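Ticket: Clear bookstand leaning, books sliding to one side
Status: Open, waiting on customer
Product: Jemora desk bookstand (clear)
Opened by: Tadhg Keane
Handled by: Milan Baert, Porance support
Opened: Apr 16, 2019

Tadhg Keane wrote:

Hello! I've had one of your Jemora stands on the corner of my desk for a good while now and I've been very happy with it, right up until I moved the desk. It used to live in the back bedroom and now it's in what we call the office (a big word for it, it was the utility room) and ever since the move the stand has developed a lean. It goes over to the left, and whatever I put in it creeps the same way. Overnight the end book will have gone flat on its face.

What I've tried so far, in order:

Took everything out and stood it empty on the desk. Still leans, though less. Turned it back to front. Then it leans right, so I'm fairly sure it's the stand and the desk is off the hook. I did put a spirit level on the desk as well and the bubble sat dead centre, which annoyed me because I'd already blamed the floor to my wife.

Tightened the little corner screws. Most of them took a small nip and stopped. Two of them, both at the bottom, just go round and round and never bite. I didn't force them because I was frightened of cracking the plastic!

I've attached the corner as it stands at the minute, excuse the clutter.
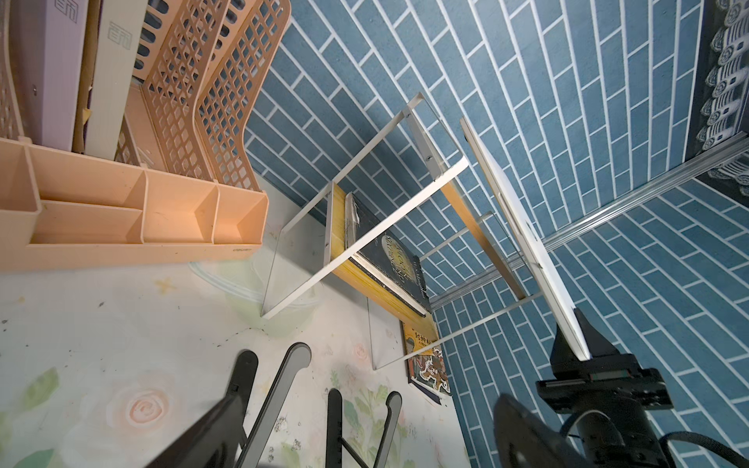
Attachment 1: bookstand in its corner by the blue tiles, with the old hardback and the yellow picture book.

The dark one with the tatty spine is the one I worry about. It's worn through to white in places already and every time it goes over I wince. The one with the Chinese on it is from my niece, and it's the one I'd like to have facing out if I can ever get the thing straight.

Is this a case of new screws, or is the stand done for? I bought it at Sheehan on the Buvuncombe road and I still have the receipt somewhere.

Thanks a million,
Tadhg

Milan Baert wrote:

Hi Tadhg, thanks for going through all that first, it saves us a round of emails. Turning it back to front was a good test. If the bottom screws spin, the holes have usually worn a bit wide and the frame can rack sideways under weight. The spare screws we send are slightly fatter and normally grip.

Could you let me know how wide your stand is, outside edge to outside edge? There are two sizes, 66 cm and 70 cm, and the screws differ. In the meantime please keep the load to up to 2 kg and leave the heavy books out.

Tadhg Keane wrote:

Measured it this evening and it's the 66. Had to take the peach organiser off the desk to get the tape in behind, and that turned into a full clear-out of the organiser, so no wonder it took me till now to answer you.

One more thing I noticed while I was down there. With the hardback out, it leans a good bit less and the picture book stays put. So I've the hardback lying flat on a shelf for now. Could you send the fatter screws? And do I do them up with the stand on its back or standing?

Milan Baert wrote:

On its back, please, on a towel. Bottom corners first, by hand, and stop as soon as you feel them catch. I need a photo of the receipt before I can send them free of charge, so do have a look for it.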